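Home Diary Older posts Links Contact
Search this diary Go
Filed under: Work, robots and other grievances

23rd July

The mail robot stopped dead at 7 minutes past ten, wedged across the aisle with its lift arm halfway up, and threw error 605. The manual lists 605 as "general condition." I have had mornings like that myself.

What makes it a safety matter is that the bumper never tripped. It leaned on a filing cabinet for six minutes, wheels still turning, until Kusum Awasthi hit the red button with a rolled-up newsletter. Fondthorpe, who service the thing, wanted the March inspection sheet before they'd send anyone out from Briltdale. The inspection sheet is on paper. Everything about our paperless delivery system is on paper, and it goes in an accordion folder in whatever order people were feeling at the time.

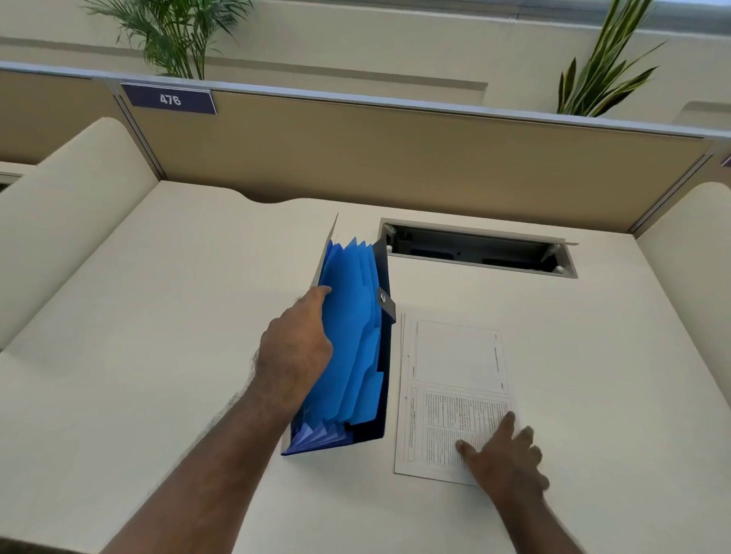 Kusum said the bumper had been sticky since spring and she'd reported it twice, once in writing, and that if it had been a shin and a cabinet instead of only a cabinet we'd be having a different sort of Thursday. I wrote that down on the incident form, minus the tone.

Fondthorpe are now coming Monday. Until then the robot is parked by the copier with tape around it and I am delivering the mail, 107 pieces today. My bumper works fine. Feet sore.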